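# osska-traspasos

Registro de fichajes, renovaciones y bajas de la liga regional de rugby, mantenido a mano por gente que debería estar durmiendo. Incluye 2,085 movimientos y 1,127 jugadores. La diferencia se explica por los que cambian de club cada julio.

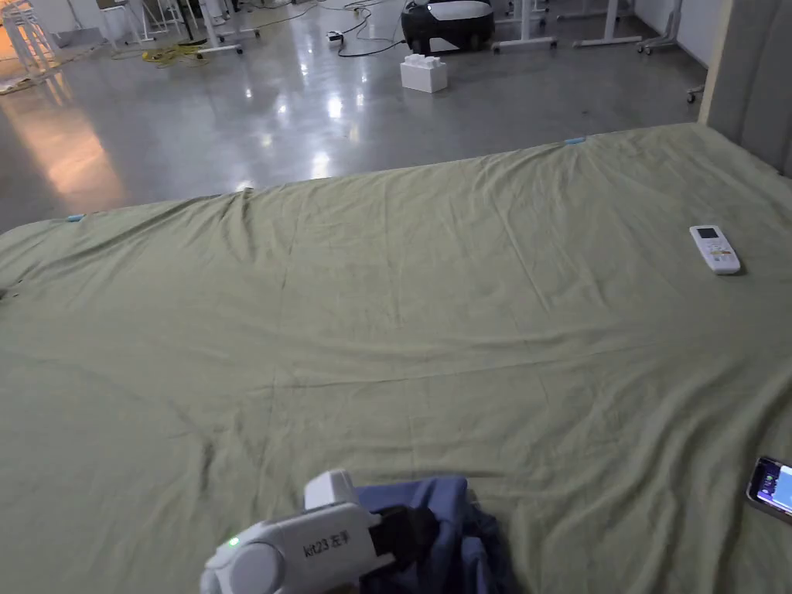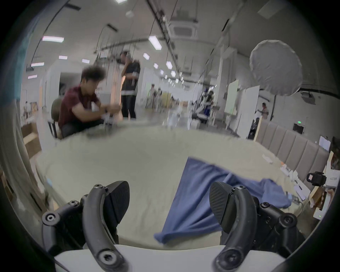

*La sábana verde, en las dos fotos.*

## Archivos

- `movimientos.csv` – una fila por fichaje, renovación, cesión o baja
- `jugadores.csv` – nombre, posición y club actual
- `clubes.csv` – los 16 clubes, incluido Vivton, que lleva dos temporadas anunciando su disolución y sigue renovando pilares

## Columnas de `movimientos.csv`

| Columna | Contenido |
|---|---|
| `id_jugador` | clave de `jugadores.csv` |
| `tipo` | `fichaje`, `renovacion`, `cesion`, `baja` |
| `origen`, `destino` | código del club, o vacío |
| `hasta` | última temporada del contrato |
| `fuente` | `club`, `prensa` o `rumor` |

Las filas con `rumor` no se borran aunque el club las desmienta. Farow desmintió a su apertura actual tres veces.

## Problemas conocidos

- Quinlan publica las renovaciones sin decir hasta cuándo. En esos casos `hasta` queda vacío – no escribáis "larga duración", por favor.
- Hay 2 jugadores con el mismo nombre, el mismo club y la misma posición. Son primos. Usad `id_jugador`.
- Las cesiones anteriores al cambio de formato no tienen `origen`.

## Correcciones

Abrid una incidencia con enlace a la fuente. Maham Awan revisa los contratos y Osaze Adeyemi las bajas. Un mensaje de voz del utillero cuenta como `rumor`.

Última revisión: dom 10 octubre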